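Support > Scoreboards and Timing > Furell 3201 Control Console > Set-up Guide > Section 2

Filed under: Basketball, Indoor Courts, Installer and Operator Guides

Section 2. Preparing the Console for a Basketball Game

This section applies to the Furell 3201 control console when it is used with a Wistska wall-mounted scoreboard and one or two shot clocks. Operators of the 3420 console should refer to the separate guide for that model, as the key layout and menu order are different.

Installation of the scoreboard, wall brackets and power supply must be complete before this section is begun. Electrical work is covered in Section 1 and must be carried out by a qualified electrician.

2.1 Placing the console

1. Set the console on the scorer's table, facing the court. The operator must have a clear view of both baskets and of the officials.
2. Route the power cord behind the table and away from the sideline. Secure it to the floor with a cord cover wherever people will walk across it.
3. Leave the vents on the back panel uncovered.
4. Confirm that the power switch is in the OFF position.

CAUTION: Do not place drinks on the same surface as the console. Liquid damage is excluded from the warranty.

2.2 Connecting the scoreboard

The console may be connected by data cable or by radio. The two methods must not be used at the same time.

To connect by cable:

1. Insert the data cable into the port marked BOARD on the back panel. Turn the collar clockwise until it stops.
2. Insert the other end into the wall outlet that leads to the scoreboard.
3. Switch on the scoreboard and wait for the test pattern to finish.
4. Switch on the console.

To connect by radio:

1. Attach the antenna to the console and turn it to the upright position.
2. Switch on the scoreboard, then the console.
3. Press MENU and select RADIO.
4. Enter the channel number printed on the label inside the scoreboard cover, then press ENTER.
5. Wait until LINK appears in the console display.

NOTE: In buildings with more than one court, each scoreboard must be assigned its own channel. If two boards share a channel, both will respond to the same console.

Scoreboards built before the Flavon radio module was introduced can be used by cable only. This includes all boards of the 1985 series. An adapter for the older round plug is available from the parts department – order it by scoreboard serial number, as there is more than one version.

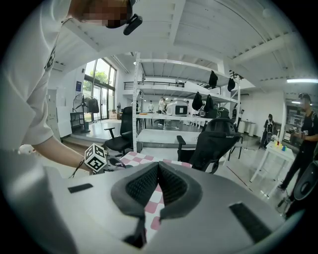 2.3 Selecting the game format

The console is delivered with several stored formats. A format sets the number of periods, the length of each period, the shot clock values, the number of time-outs and the point at which the bonus indicator lights.

1. Press MENU and select SPORT.
2. Use the arrow keys to move to BASKETBALL, then press ENTER.
3. Move through the list of formats until the one required by the league appears.
4. Press ENTER to load it. The scoreboard will show the length of the first period and a score of zero for each team.

If no stored format matches the rules in use, load the closest one and change it as follows:

1. Press MENU and select EDIT FORMAT.
2. Move to the value to be changed and enter the new figure on the number keys.
3. Press ENTER after each value.
4. Select SAVE AS and choose an empty position in the list.

CAUTION: Selecting SAVE in place of SAVE AS overwrites the stored format. The original can be recovered only by a full reset, and a full reset also erases team names and radio settings.

The league's current rule book takes priority over the values stored in the console. Facilities should check their saved formats at the start of each season. Installations that follow a summer schedule should repeat the check in May.

2.4 Setting up the shot clocks

1. Confirm that both shot clocks are switched on and show two dashes.
2. Press MENU and select SHOT CLOCK, then TEST.
3. Walk to each basket in turn and check that every segment of the display is lit.
4. Press ENTER to end the test.
5. Hold down the SHOT RESET key and check that both displays go blank. Release the key and check that the full value returns.

The shorter reset used after an offensive rebound is assigned to the second reset key. If the rules in use do not include it, set this value to zero in EDIT FORMAT. The key will then have no effect.

NOTE: When a separate operator runs the shot clock, connect the hand control to the port marked AUX before switching on the console. The reset keys on the main panel remain active.

2.5 Checking the horn

1. Warn everyone in the hall that the horn will sound.
2. Press HORN and release it.
3. Start the game clock with a short time remaining and allow it to run to zero. The horn should sound automatically.
4. If the automatic horn does not sound, press MENU, select HORN and change the setting to AUTO.

WARNING: The horn is loud enough to damage hearing at close range. No person may stand on a ladder or work near the scoreboard while the horn is being checked.

On boards fitted with the Jelínek backboard light kit, the red lights should come on at the same moment as the horn. A delay between the two usually means that the light kit has been wired to the shot clock output – see Section 1 for the correct terminals.

2.6 Final check before play

The operator should complete the following steps before the teams are called to the court:

1. Enter the team names, or confirm that HOME and GUEST are displayed.
2. Add and remove one point for each team.
3. Add and remove one team foul for each team.
4. Set the possession arrow to OFF. It is set after the opening jump ball.
5. Start and stop the game clock, then restore the full period length.

If power is lost during a game, the console keeps the score, the fouls and the clock reading in memory. Switch the console back on, select RESUME and compare the display with the official scorebook before play continues. Where the two differ, the scorebook is to be followed.

Last revised February 28, 2022

Related guides
Section 1: Mounting and Wiring the Scoreboard
Section 3: Operating the Console During a Game
Furell 3420 Console: Quick Start
Replacing a Shot Clock Display Panel
Storing and Transporting the Console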